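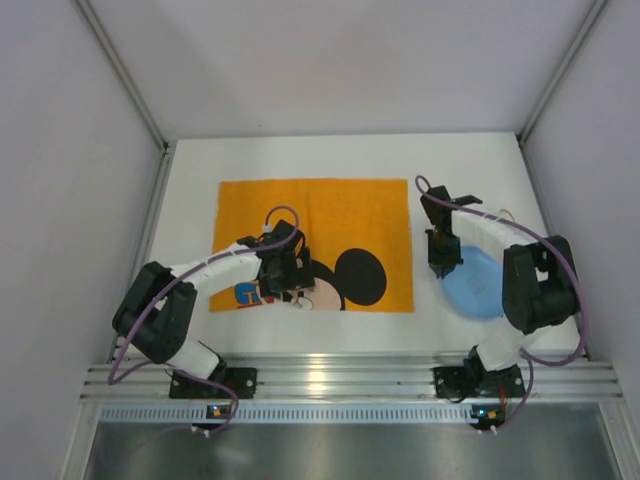
Hirndale, August

Workshop > Shared Builds > Two-Arm Table > Frequently Asked Questions

The following answers apply to the two-arm table built by members of the Hirndale Shared Workshop. Questions of general membership are addressed on the Membership page.

What is the two-arm table?
It is a member-built work cell in which two small robot arms, mounted on a common front rail, handle household items on a white tabletop. Current work concerns cloth and tableware. The design is known within the workshop as Gollov.

Who is responsible for it?
Miklós Veres is the build lead. Requests to change the wiring, the mounts or the control software must be made to him in writing.

May any member operate the arms?
Members may operate the arms after completing the bench induction, which lasts 59 minutes and is held in the Huet room. Guests may observe but may not operate.

How are the arms attached?
Each arm is carried on a black mounting plate fixed to the grooved aluminum rail at the front of the table. Plates may be moved along the rail only with the power off. Both plates must be tightened and checked by a second member before power is restored.

Why are the cables left with so much slack?
The purple cables follow the arms in open loops past the elbow and over the wrist. A cable that is drawn tight will pull at its connector when the arm reaches across the table. Members must not shorten the loops or tie them down. Any cable showing wear is to be reported and the arm taken out of use.

Where are the circuit boards?
They are located below the front rail, along the slotted strip, and are exposed. Drinks, tools and loose hardware are not permitted on or in front of the rail at any time.

What items may be placed on the table?
Soft cloths, plates and similar light items are permitted. Glass, blades and liquids are not. Printed cloth is acceptable, and brightly colored pieces are preferred for work with the white top. Members supply their own items and remove them at the end of the session.

How long may a session last?
The limit is two hours per booking. The last booking ends at 9:30 p.m.

What did the build cost?
Workshop funds contributed $1,069. The arms were purchased separately by the members concerned and are not workshop property.

Are plans available?
A parts list and drawings are kept in the Hotby binder at the front desk, currently at revision 5. Copies may be made for personal use. The drawings do not yet show the right-hand cable route.

What should be done if an arm stops during use?
Switch off at the wall, keep hands clear of the grippers, and enter the time in the log. Do not attempt to free an arm while it is powered.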